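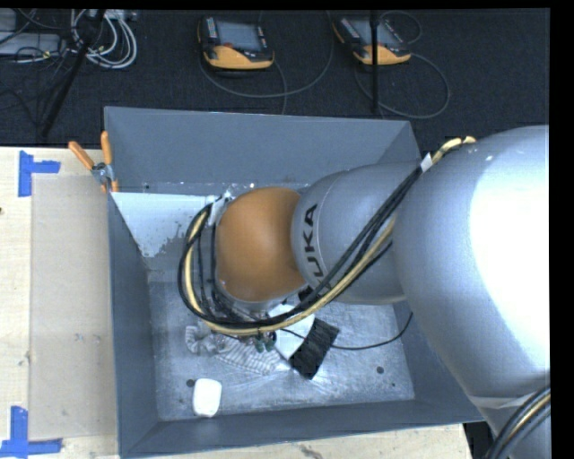
*M. Contreras*

# Sorting a mixed bin, one layer at a time

I love a mixed bin. Give me an open-topped metal one with a cloth, a few flat things and something that might be a case or might be a cover, and I'm happy for the whole of a wet February afternoon! You can do this with a crate or a deep drawer too, but metal sides don't sag when you lean on them.

You'll need a clear table, a bag for rubbish, a damp cloth and some sticky labels (I use the 206 pack from Sturnlow, which lasts for ages).

## 1. Start with the cloth

Always the cloth first. A crumpled one, like the grey-and-white striped one in my bin, takes up far more room than it should and is brilliant at hiding small things. Lift it by the bunched end, give it a gentle shake over the bin and lay it on the table.

Stripes are a real gift when it comes to folding. Line up the stripes at one edge, fold in half, smooth it down with your palm, then fold in half again. If the stripes run straight, so does your fold!

## 2. Lift the flat things out

Flat things slide under each other and scratch, so take the top one first. In mine the black one, with its wrinkled surface, overlaps the white one, so black comes out before white. Use both hands and keep them level.

Wipe smooth surfaces with the damp cloth. For anything textured, a dry soft brush gets into the creases much better (an old make-up brush is perfect).

## 3. Make four piles

- Keep in this bin
- Keep somewhere else
- Give away
- Rubbish

Be quick. If you've been holding something for longer than it takes to boil a kettle, put it in the second pile and carry on.

## 4. Put things back

Flat things go in first, standing on edge along one side if the bin is deep enough. The folded cloth goes next to them as a bit of padding, with its fold facing up so you can grab it. Leave a hand's width free at one end.

Label the outside, near the rim. Mine just say "cloths + flat", and I can read that from the door.

Next up is the big Himthorpe trunk, which is mostly buttons and string. I can't wait!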